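# Folding printed tees without cracking the print

**flura_393** wrote:

White T-shirt, blue and white flower on the chest with a small orange and pink print under it. It's one of my kid's and I have 8 more like it. I want them to go in a drawer without a crease through the flower. What do you all do?

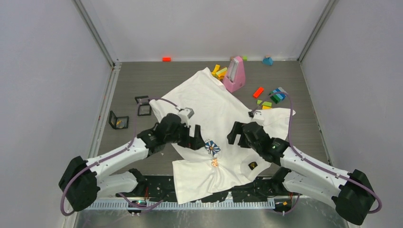
## Replies

**spareroom_ok** wrote:

Lay it face down, fold both sides in to the middle, then fold the hem up to the collar. The flower ends up on the outside and stays flat. Smooth it before you start. Yours is pretty rumpled.

**kollel_laundry** wrote:

Disagree on face down. I fold face up so I can see where the print is, then put the crease below it. If you fold in half from the hem, the crease can land right on the orange part.

**spareroom_ok** wrote:

Only if you fold in half. Go in thirds and it misses.

**kollel_laundry** wrote:

Depends on the size. On a kid's shirt thirds is too small and it won't stand up in the drawer.

**dryerlint2** wrote:

I roll mine. Print on the outside, loose roll, no hard creases at all. Takes 2 minutes for the whole pile.

**spareroom_ok** wrote:

Rolled shirts come out with wavy hems. I quit doing it.

**flura_393** wrote:

Tried face down in thirds on one tonight. Crease missed the flower but the sleeves stick out. Do you fold those back separately?

**spareroom_ok** wrote:

Yes, right after each side goes in. Fold the sleeve back toward the outside edge.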